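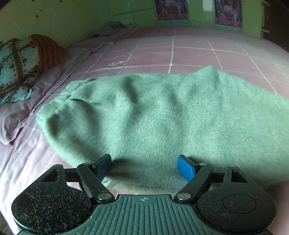 Comparing finger pads on a hand-held gripper with fleece and other soft goods

This page sets out a bench-style procedure for comparing two sets of finger pads on a hand-held parallel gripper, using household textiles as the test material. It assumes the gripper is assembled, the camera is mounted and focused, and you can already record a session and play it back. It does not cover camera calibration.

The procedure was written for the Bunden hand-held tool with its stock pads and the Rokier textured pads. Any tool with pads that come off without disassembling the linkage can be tested the same way. The controller settings in the later section apply to the Flarkalis board only.

Why fleece

Rigid test objects separate pads poorly. A wooden block or a mug is held well by nearly any rubber surface, and the differences show up only at low closing force. Brushed fabric is harder. The nap compresses before the backing is loaded, so a pad can look closed on the material while holding nothing except fiber. Fleece also sheds. Lint collects on the pads, the pivots and the housings, and the friction of a pad at the end of a session may not match its friction at the start. Both effects are worth measuring before you commit to a pad for laundry or bedding work.

What you need

The gripper, with both sets of pads
One fleece item, folded, large enough that it does not move as a whole when one edge is pulled
One smooth cotton item of similar size
A bed or another soft horizontal surface with a fitted sheet
A luggage scale with a small spring clip
Lint roller, soft brush, isopropyl alcohol and a lint-free wipe
A log sheet

A soft surface is specified on purpose. On a hard table the fingertips stop against the table and the operator learns to use that contact as a height reference. On a mattress the surface gives way, and the pad has to pick up the fold without help from below. If you plan to work on tables only, run the test on a table, and do not mix the two sets of results.

Step 1. Prepare the gripper

Remove the pads and wipe both faces with alcohol. Let them dry for 2 minutes. Brush the linkage arms and the area around the pivot pins. Lint on the outside of the housings has no effect on grip and can stay, but lint packed around a pivot adds drag to the trigger and will make the same closing force feel different to the operator.

Check that the arms close symmetrically. Squeeze the trigger slowly and watch where the pads meet relative to the printed crosshair on the grip plate. If the meeting point drifts to one side by more than the width of the mark, the linkage needs adjusting. Do this before the test. An off-center close drags the fabric sideways as it pinches, and the drag will be scored as slip.

Step 2. Fit the first pad set

Fit the pads and press each one down along its full length. On the Bunden tool the pads are held by a shallow dovetail and a single screw. Tighten the screw until the pad has no play, then stop. Overtightening bows the pad and leaves only its center in contact.

The two pads may be from different batches or have different amounts of wear, and a mixed pair is a valid configuration if you log it as one. Record left and right separately, as seen from the operator's end. Do not write "blue pads" on the log sheet. Several of the available pads are blue.

Step 3. Set the fabric

Lay the fleece in a broad fold with the folded edge facing the operator. Run a hand over it once in the direction of the nap, then leave it. Shallow wrinkles are acceptable. Note whether the nap runs toward the gripper or away from it, as this changes the result more than the pad does in some cases.

The front fold is the target. Keep seams, cuffs and gathered sections away from the pinch point. They give the pads something firm to catch on and will raise the score of a poor pad.

A sheet printed with a grid is useful under the fabric. The lines give a rough scale when you review the video. They will bow outward toward the sides of a wide-angle image, so use the squares near the center for any estimate of distance and ignore the ones near the edges.

Step 4. Check the light and the shadow

Start a short test recording and bring the open gripper over the front fold. With a single ceiling light the gripper throws a shadow on the fabric directly between the fingers, which is the area you need to see. Some shadow is tolerable. If you cannot make out the edge of the fold between the pads on playback, move a lamp to one side.

Close focus is the other limit. With the wide lens, material very near the gripper will be a little soft. This is normal and should not be corrected by refocusing, as the new setting will cost you sharpness at the distances used for approach.

Step 5. Run the pinch test

1. Hold the gripper above the fold with the fingers fully open.
2. Lower until the pads straddle the front edge.
3. Close at a steady rate until the trigger reaches its stop.
4. Raise by one hand's width and hold for 3 seconds.
5. Lower, open and withdraw.
6. Smooth the nap with one stroke and reset the fold.

Score each attempt as held, slipped or missed. Held means the fold was still between the pads at the end of the hold. Slipped means it left the pads during the raise or the hold. Missed means the pads closed and came up with nothing or with loose fiber only. Slips and misses are different faults and should not be added together. Slips point to the pad surface. Misses are more often caused by approach height or by pads that are too thick at the tip to get under the fold.

Score from the video and not from memory. The operator's impression is biased by the feel of the trigger.

Step 6. Run the pull test

Clip the luggage scale to the far edge of the fabric. Close the gripper on the front fold and have a second person draw the scale away slowly, in line with the fabric, until the fold pulls out. Record the peak reading. Take five readings per pad set and nap direction and keep all of them. The first reading on a clean pad is usually the highest, and the drop from first to fifth is useful information in itself.

Step 7. Swap and repeat

Clean the gripper as in Step 1, fit the second pad set and repeat Steps 3 to 6. Then run both sets on the cotton item. Alternate the order of the pad sets between sessions – fleece lint left on the linkage from the first set is otherwise always charged to the second.

Controller settings

The Flarkalis board logs finger opening from the encoder and can be used to flag empty closes automatically. Set the following before recording:

Encoder zero: with pads fitted and fully closed, no fabric. Repeat after every pad change, as pad thickness varies between makers.
Log rate: leave at default.
Empty-close threshold: begin at the closed reading plus 2 counts and raise it until an empty close is always flagged.
Trigger filter: off. The filter hides the small opening step that marks the start of a slip.

The flag is reliable on cotton. On fleece it is not, because a tuft of fiber can hold the pads open by as much as a thin fold does. Treat it as an aid for finding events in the recording and score by eye.

Reference results

Thabiso Molefe ran the full procedure in May with the stock pads and the Rokier pads, for a total of 153 scored pinches. On cotton the two sets could not be separated. On fleece with the nap running toward the gripper, the Rokier pads held on 95 percent of attempts. The stock pads did worse, and most of their failures were slips during the raise. With the nap running away from the gripper the gap narrowed, and both sets produced more misses than slips.

The textured surface also loaded with lint faster. By the end of a session the grooves were partly filled and the pull readings had fallen closer to those of the stock pads. A pass with the lint roller recovered part of the loss. Alcohol recovered the rest.

The Güneş silicone pads were tried briefly and dropped from the comparison. They gripped well but were too thick at the tip to enter a flat fold on a mattress. A thinner version would be worth testing.

Troubleshooting

Pads close but the fabric rotates as it lifts. The pinch is too far from the center of the fold, or one pad is seated higher than the other. Check seating first.

Results vary widely within one pad set. Look at the approach height in the video. A difference of a few millimeters matters on a soft surface. Practice the approach until it is repeatable, then discard the earlier attempts.

Trigger feels heavier toward the end of the session. Clean the lower pivot pins, then the upper ones. Do not oil them during a fleece session.

Encoder zero drifts. Fiber is trapped between the pad and its mount. Remove the pad, clean the dovetail and set zero again.

Whole item moves during the pull test. The fabric is too light or the sheet is too slick. Use a heavier item – holding it down by hand adds an unknown load to the reading.

Log sheet fields

Session and operator
Pad set, left and right
Material and nap direction
Surface (mattress or table)
Attempt number and score
Pull readings in order taken
Cleaning performed, and when
Encoder zero before and after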